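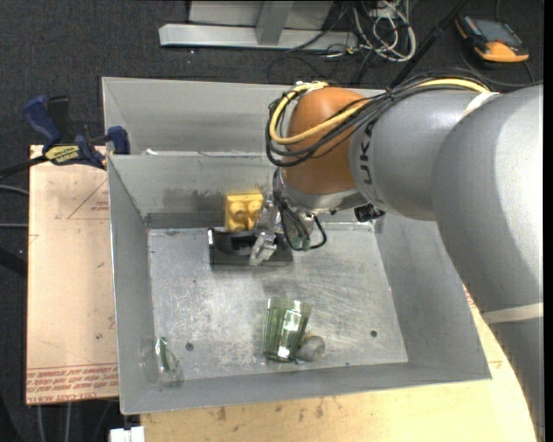 Bin picking: how many attempts per object before you start training?

Forum: Grasping and Manipulation > Data collection
Started by manee_b, December 28, 2025

manee_b
Hello everyone. I am Manee Bunnag, I work in a small lab where we collect grasp attempts from a metal bin with an industrial arm. The goal is a network that looks at the bin from a fixed camera and proposes where to close the fingers. We record each attempt as one picture before, one picture during the closing, one picture after, and a label: success, fail, or dropped.

Until now we have 72 objects in the collection. The plan from my supervisor is 200 attempts for each. My question is about the order. We do one object until its attempts are complete, then we change. I begin to doubt that this is wise. In the last days we worked with only a few things in the bin, for example a green ribbed glass lying on its side, a yellow toy block standing next to a black tray kind of object, and something fully transparent in the corner. The block is easy. The glass is terrible. The label program believes that the glass is not there, and it writes "fail, empty area" when the fingers touched it very well.

Does somebody have experience with mixed bins compared to one object at a time?

drenero
Mixed, from the first day. If you do single objects your network learns "the thing in the middle of the grey" and then it falls apart when two things touch. We lost most of a spring to this. Started in April, threw it away, started again.

Also 200 per object is a lot for a block with four studs on it. Put the effort in the glass.

Gistel
I do not agree with drenero on the first point. Single objects give you clean labels. With a mixed bin you must know which object came up, and if your label is only success or fail, you do not know if the arm took the one it aimed for. Did you record the intended target, drenero?

drenero
We recorded the pixel of the target. The object name we did not record. Yes, this was a problem later, I admit it.

manee_b
Thank you both. We record the target point and also the object name, but the name is typed by hand at the start of a session. So in a mixed bin it would be typed wrong very often, I am afraid.

suksawat_lab
Somkiat Nakpan here, we do similar work but with suction. Two remarks.

First, write the object name after the attempt, when the thing is in the gripper and you can look at it. It costs a few seconds. We use a numeric keypad with stickers.

Second, about your transparent items. Bare sheet metal is the worst floor for them. It is scratched and it reflects, so a glass shows up as one bright line and the rest is more metal. If your depth sensor is the normal structured light type, the points on the glass will be missing or they will land on the floor behind. Before you collect more, look at the raw depth for twenty of your failed attempts. I think you will find that your label program is right about what it sees and wrong about what is there.

Gistel
+1 to this. And please do not paint the bin or put a mat in it before you decide where the robot will work in the end. I have seen groups make the floor black, get beautiful numbers, and then go to the real bin.

plurnmont
Is this so bad? Put the mat in for half of the attempts. Then you have both. I never understood why people want to keep the background the same in a data collection. The background is the cheapest thing to change.

Gistel
Half is fine if you write down which half. My complaint is about people who change the floor and do not keep a note of it.

manee_b
I looked at the raw depth as Somkiat told. He is correct. From my twenty, in 8 the glass gives almost no points at all, and in the others only the rim. So the automatic label for this object is not useful and I will label it by eye. I have done one evening of this now. From the 74 attempts which the program called "empty area", many are clear contacts. I feel a little stupid that I trusted it so long.

drenero
Don't. Everybody trusts the label script. Can you use finger position as a second check? If the fingers stop before fully closed, something is between them.

manee_b
We have the finger position, yes, but it is noisy for thin objects. For the glass it should be good enough. I will try a rule: if depth says empty and the fingers stop early, send the attempt to a person.

plurnmont
That rule is good. Keep also the rejected ones in a separate folder and do not delete them. Disagreement between sensors is a nice training signal later.

suksawat_lab
One more thing, manee. Watch your cable loop when the wrist turns over the deep side of the bin. Ours caught on the rim and pulled a connector, and then we had one afternoon of "fails" which had nothing to do with grasping. We limit the wrist rotation now and keep the rotation value in the log.

manee_b
Good advice, I will add the wrist angle to the log file. We did not save it until now, only the approach direction.

So the new plan: mixed bins for the opaque objects with the name typed after the lift, single object sessions for the transparent ones until the labels are reliable. If my supervisor accepts fewer attempts for the easy objects I will write the final numbers in this thread.

Gistel
Single for the difficult ones, I can live with that. What lighting do you use? If there is a window, log the hour as well.

manee_b
There is a window, on the side of the desk. The hour is already in the file name.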